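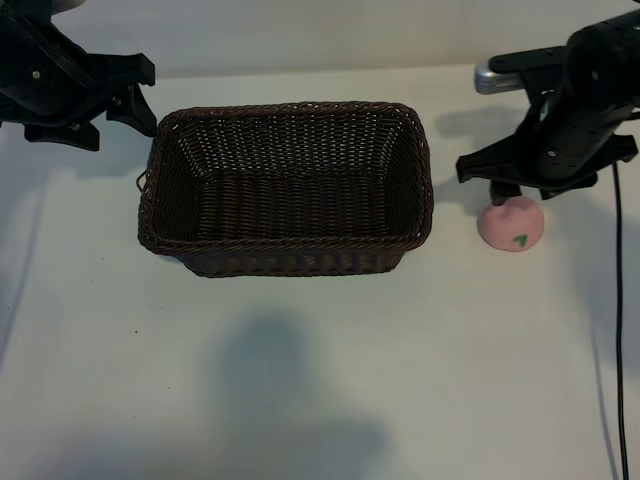
Lustel塔尔波特(Taltport)新店开门,旧篮子也请一起带来

塔尔波特,2025年3月16日

大家好,我是Leire Escobar,Lustel的创办人,也是店里开门、扫地、给藤条泡水的那个人。按规矩新闻稿该请一位公关来写,句子里要有“隆重”和“盛大”,我试着写了一版,读给店里的同事听,她说像在念体检报告。那我就照平时说话的样子写了,各位编辑朋友要用的话随便删改!

先说正事:我们的新店今天开始营业,地点在塔尔波特老港区的Barrios市场里,从靠河的那个门进来,走过卖橄榄的摊子,再往左拐就到。店里卖编篮、修编篮,也教人编篮。老顾客知道,我们从前只在Rurkiritz有一间工坊,藏在一条很难停车的巷子里,想来看看的人要么坐长途车,要么干脆在电话里听我形容一只篮子有多深(我形容得很差,退货单可以作证)。现在好了,自己来摸,自己来试,把手伸进去看看够不够放。

新店开门这天上架的编篮一共有24款。最小的一款适合放钥匙和零钱,最大的一款能装下一床冬被,我自己家用它装毛线,两年了还没装满,也可能是我一直在往外拿。长方形的卖得一向比圆的好,尤其是那种可以直接推进书架格子里的尺寸。我个人偏爱圆的,但我妈说圆的浪费角落,这个问题我们吵了很久,最后决定两种都多摆一些,让你们来评理。

颜色也要交代一下。我们不喷漆。深棕色的靠蒸煮带皮的柳条,煮的时间长短不同,出来的颜色就有深有浅,同一批里也会差一点。浅色的是去皮以后晒干的。有朋友问能不能做成雪白的,能漂,但漂过的条子容易发脆,我不太愿意卖给你,你要是坚持,可以来店里当面跟我磨。

接下来是我自己最高兴的一块:修理台。它就摆在店面正中间,很占地方,市场管理处的人来量过一次,说这个位置放货架能多卖不少东西,我知道,可我就想把它放在那里。把手松了的、底部塌了的、边沿被猫磨过爪子的,都可以拿来,不管是不是我们家做的。小修当场弄,大修要留下来,14天之内取。修理费按用掉的材料和工时算,动手之前一定先报价,你觉得不值就原样拿回去,咱们照样喝杯咖啡。

有几样我们修不了,提前说清楚,免得白跑:塑料绳编的,我手上没有合适的料;已经长霉长到芯里的,修了也撑不住,还会传给别的篮子;还有里外都刷过厚漆的,条子吃不进水,一弯就断。

课程也在新店开了。入门课从最简单的圆底小篮教起,条子提前泡好,工具店里有,围裙也有,穿件不怕湿的衣服来就行。每堂课2小时,我得老实讲,多数人第一堂课编不完收口,这很正常,我第一只篮子编完以后连苹果都立不住。没编完的可以放在店里的架子上,挂个名牌,下次接着来。手上有伤口的朋友请改期,泡过的柳条碰到会疼。孩子要上课的话请大人陪着,收口那一步要用锥子。

想一次学全的,有一套完整课程,收费688元,材料都包含在里面,从起底、立筋、走边一直教到装把手。付了钱以后想换时间,提前打个招呼就行。中途不想学了,剩下的课可以转给朋友,或者折成店里的东西。我二月份在Rurkiritz先拿几位老顾客试过这套课,根据她们的意见把装把手那一部分拆开来讲了,原先挤在一起,大家手忙脚乱,有一位把两个把手装到了同一边,她说这样挂墙上正好,后来真挂上了。

也有人问,开了新店,Rurkiritz那边是不是就关了。不关!柳条还是在那边收、在那边分拣、在那边泡,编制也还是以那边为主,塔尔波特这边每周去拉一趟货。工坊的院子照旧可以参观,来之前打个电话,下雨天就别来了,院子里全是泥,我上回丢了一只鞋跟。

再说说保养吧,反正每个人买完都要问。干燥的季节里,拿湿布把篮子里外抹一遍,放在阴凉处晾干,别搁暖气上。落了灰用软刷子顺着纹路刷,缝里的碎屑倒过来拍几下就掉了。装湿毛巾的话,最好在里面垫一层布衬,布衬要勤洗。新篮子头几天会有一点草木味,我喜欢,不喜欢的放窗边吹一吹。店里有印好的保养卡,字很大,是照着我爸的视力排的,拿几张都行。

开业这阵子,凡是带旧篮子来修的朋友,我送一小把泡好的柳条边料,回去可以自己扎个圈、做个杯垫,或者拿去给孩子玩。送完为止,每天早上现泡,所以下午来的可能只剩短的。

媒体朋友想来拍照、采访,提前跟店里约就好,上午光线比较漂亮,人也少一些。想看编制过程的请说一声,我把泡条子的时间往前挪。想拍Rurkiritz工坊的也可以安排,跟拉货的车一起去,座位有点硬,路上能看见河边那一大片柳林,这个季节刚冒芽。

关于Lustel:我们是一家做手工编篮的小公司,工坊在Rurkiritz,店铺在塔尔波特的Barrios市场,业务包括编篮销售、旧篮修理和编织课程。

媒体联系人:Leire Escobar,Lustel塔尔波特店。到市场里问卖橄榄的摊主也找得到我。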